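The Arm Is the Cheap Part

I've now sat through two budget rounds for robot kit, and both times the same thing happened. Everyone argued for weeks over the big number at the top of the spreadsheet, and then we waved the rest through in an afternoon because we all wanted to go home. I did it too. I'd like to put in a word for the bottom of the spreadsheet.

You know the lines I mean. Finger pads, cables, brackets, printed bits, the odd bag of screws. In our first plan at Flostmont they were lumped together under "sundries" with a figure that Quang Đinh had copied over from the year before, when we owned no robot at all! And yet most of our working day goes on exactly that stuff. The job we give the thing sounds tiny - get a badge holder off a table and onto a hook - but a badge holder is flat, the table is shiny, and everything hangs on what's stuck to the inside of two fingers.

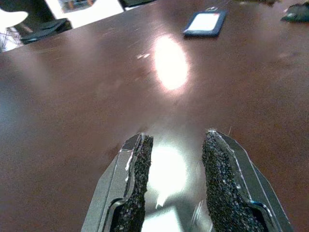
Hemi Grimshaw read a draft of this and wrote back: Fine, but you can't take "we need more foam" to a finance meeting. They'll ask how much more, and you won't know, and then they'll cut it to nothing. Give them a number for the whole year or don't bother going in.

Well, yes. Fair. Hemi has been to more of those meetings than me, and I did get cut to nothing. But I think the number can be worked out if you stop asking what things cost to buy and start asking how many days you expect to use them. There are 365 days in a year and our plan had the kit running on 268 of them, which someone had got to by taking off holidays and a bit for luck. Nothing was taken off for repairs. Nothing for the day you spend waiting for a part the size of your thumbnail. If you truly believe in 268 working days then you'd better have a drawer full of spares to back it up, and if you won't pay for the drawer you should cut the days. Pick one! I don't much mind which, so long as both halves of the plan are talking about the same machine.

The other thing I'd plan for is all the ordinary stuff the robot has to deal with. Hooks, boxes, something upright to hang things on. It sounds silly to put a stick-on hook in an equipment budget, and Nhung Vũ ended up paying for ours out of her own pocket for most of April before anyone noticed.
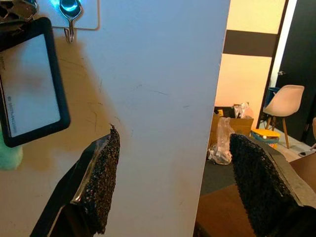 And then there's room. Suppliers give you the footprint of the machine and you dutifully mark it out on the floor plan, and you forget that everything arrives in a box, and the box has to go somewhere, and so does the person opening it. We looked at two systems, one from Zulitz and one from Nodel, and I can tell you the weight and reach of both from memory. I couldn't have told you where we'd put a second chair. Hyun-seo Bang's answer was to add half again to whatever floor space the brochure gives, and I'd pinch that rule if I were you.

Tools want a line of their own as well. I don't mean the fancy ones. I mean pliers that live with the robot and don't wander off to someone's desk, because a borrowed pair will cost you more in walking about than a new pair costs in the shop.

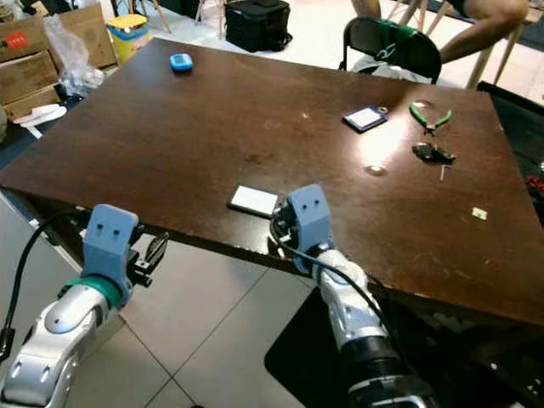 Photo: Lộc Lại

Now, the case against me, which I've heard plenty of times - if you price every last scrap, the total gets scary and the project never gets approved. Better to get the machine through the door and ask for the small stuff later. I have some sympathy. It's how we got ours. But "later" turned out to be 3 separate requests, each with its own form and its own round of people asking why we hadn't thought of this at the start, and by the last one we'd used up all our goodwill on cable. I'd much rather have had one awkward meeting.

I'd also say printed parts have made us lazy here. They feel free. You print a mount, it's a bit off, you print another, and none of it shows up anywhere except in the hours of whoever is standing by the printer. Hoàng, the small shop that quoted us for machined versions, looked dear until I tried adding up those hours. I'm still not sure which comes out ahead, to be fair, but we had never even compared them.

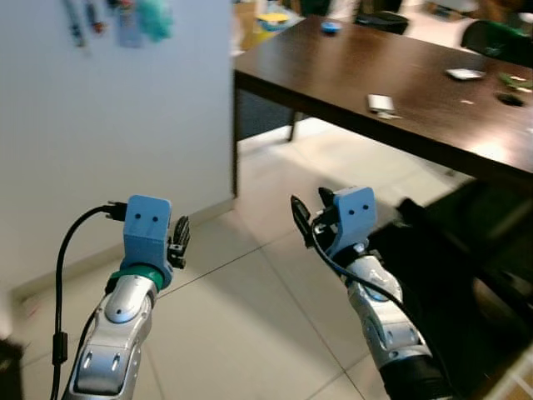

Both arms at the table, with the light blue printed wrist mounts.

So if you're filling in one of these plans for next year, try starting from the bottom row and working up. Do the pads and the cables while you're fresh and leave the arm till after lunch. The arm's price is on the quote anyway, and you aren't going to change it by staring at it.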